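June — by the Dastlow newsletter desk

Planner swap at Dastlow

The lead developer of Planus says the old planner failed on clutter, so her team rewrote it in five months. "It checks 400 candidate paths before the arm moves," she said. "Most get thrown out."

Perception still causes more trouble — mainly cloth folds read as objects. "A cube or a ball is easy. Wrinkles aren't."
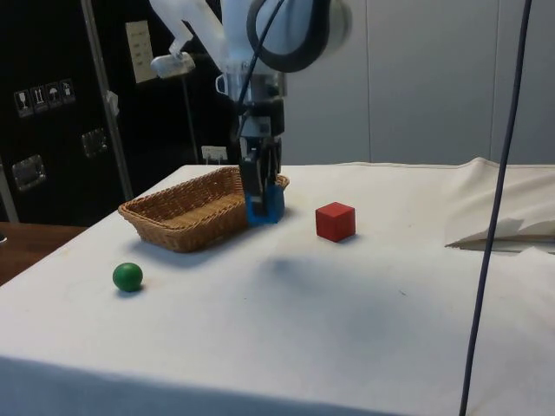

What comes next

Grasp retries, then better logs.

Contact Dastlow | © Dastlow | Back to top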